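Home | News | Reviews | Podcast | Forums | Jobs

Call for participants: playtesters and one part-time test lead, Jendadetti
5 March 2025
By Kirsty McKinnon

Print this page | E-mail this page

Pokia is recruiting external playtesters for the closed test of Jendadetti, a co-operative kitchen puzzle game for two to four players. One paid part-time post, test lead, is open at the same time. Both are described on this page. Please read the whole text before writing to us, as incomplete applications are returned unread.

Background

Jendadetti runs on Verkach, our in-house engine, and is planned for release on PC and one console in November. The current build contains 47 levels. Single-player mode is feature complete. Online play is stable on a wired connection but still drops sessions when the host changes during a level, and most of the external test will deal with that fault and with controller mapping.

An earlier open test produced 3,783 reports. A large share were duplicates or had no build number, and could not be used. The closed test is therefore smaller, and reports must be filed through a fixed form.

The art style is plain: flat colours, few props, and crockery that can be told apart at a glance on a small screen.
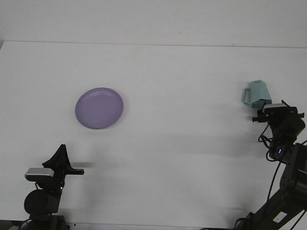

What testers do

Testers play assigned levels in groups of two or more, at agreed times, and file a report after each session. A report gives the build number, the level, the input device, the steps that led to the fault and whether the fault could be repeated. Video capture is welcome but does not replace the written steps.

Expect two sessions a week, each lasting up to 90 minutes including the report. The test runs for seven weeks. Builds are sent out through a private branch and must be updated before each session. Reports against an old build are closed without comment.

Testers may not stream, record for publication or discuss the build outside the test forum until the game is announced for sale. A short confidentiality agreement has to be signed before the first download.

Who can apply

Applicants must be 18 or over and have:
- a PC running a 64-bit version of Windows, with 8 GB of memory or more
- at least one controller, of any make
- a steady broadband connection, wired if possible
- enough written English to describe a fault clearly

Experience of testing is not needed. We are short of players who use a keyboard only, players who use remapped or adapted controllers, and players who do not normally play co-operative games - please say so in your application if any of these apply to you.

People who work for another games publisher should check their contract first. We cannot accept testers who are under a conflicting agreement.

Payment

Testers are paid a flat fee per accepted report, at a rate set out in the agreement, and receive a copy of the finished game on the platform of their choice. Travel is not required.

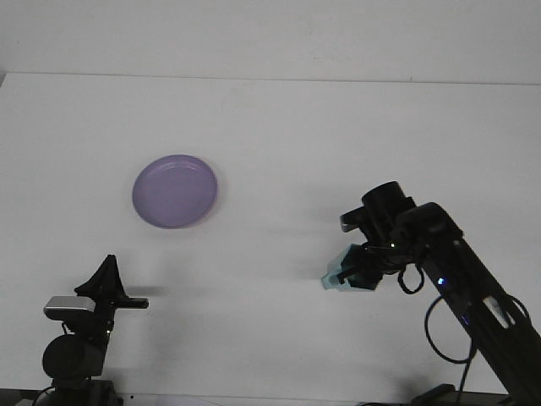

Lilac plate on a white table.

Test lead (part time, fixed term)

The test lead assigns levels, sorts incoming reports, removes duplicates and passes confirmed faults to the Verkach engine team. The post is for 20 hours a week and reports to Latifa Mansour, production manager. It can be done from home, with one day a month at our Kereama office.

Essential: experience of running a test group for a released game; good working knowledge of a bug tracking system; the ability to write a fault report that a programmer can act on without asking further questions.

Useful: basic scripting; some knowledge of network play, host migration in particular; a second language.

How to apply

Testers should complete the form linked from the Jobs page, listing their hardware and the evenings they can normally play. Please do not attach a CV.

Applicants for test lead should send a CV and one sample fault report, no longer than a page, with names and product details removed where necessary. Mark it for the attention of Elsie Katene. Shortlisted applicants will be given a short paid exercise using an old build, followed by a call with Latifa Mansour and Ye-seo Seok, who leads network programming.

Questions about access needs or adapted controllers should go to Nelly Ríos through the contact form. All applicants will receive a reply by e-mail.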